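Gap between raised benchtop and plank surround: fill it or leave it?

Posted in Surfaces and Joinery
Geum-ok Kwon
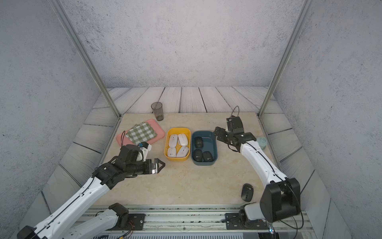 I have a small work nook to finish before the end of June and can't settle the edge detail. The top is 1000 mm wide and sits slightly proud of the boards around it. I want the same general arrangement as the one shown, with a beige marble-patterned top and pale grey-white planks along the far and side edges, gaps left between the boards. My planks are pine, limewashed, 80 mm wide. Do I run silicone where the top meets the first board, or leave that joint open? The nook is indoors, on an outside wall, and gets afternoon sun.

hongate_joinery

Leave it open. Pine moves across the grain, so a board fixed hard against a stone or laminate top will either cup or push the next one along. Allow 2 mm at the top and the same between boards. Use one fixing line per board, near the centre of its width, and let the edges float. Cut spacers from scrap laminate so the gaps stay consistent. Seal the end grain before fitting. Limewash alone does very little against spills.

If you must close the joint, use a backer rod and a low-modulus neutral-cure sealant. Acetic-cure silicone can stain natural marble. You haven't said whether yours is stone or a printed surface, and it matters.

Wolex

just silicone it, did mine on a Saturday and its fine. get the grey one

brorkeck437

I'd go with hongate_joinery on the open joint, with one change. Crumbs and dust collect in any gap beside a raised edge, and a vacuum nozzle won't reach the bottom. I put a strip of dark closed-cell foam under the joint, sitting below the board faces. It is not glued, so it lifts out for cleaning. The colour also hides the substrate, which otherwise shows up as a bright line when the sun is low.

Check the board moisture content before you cut anything. Mine came straight from an unheated shed and the gaps had nearly doubled by the end of winter.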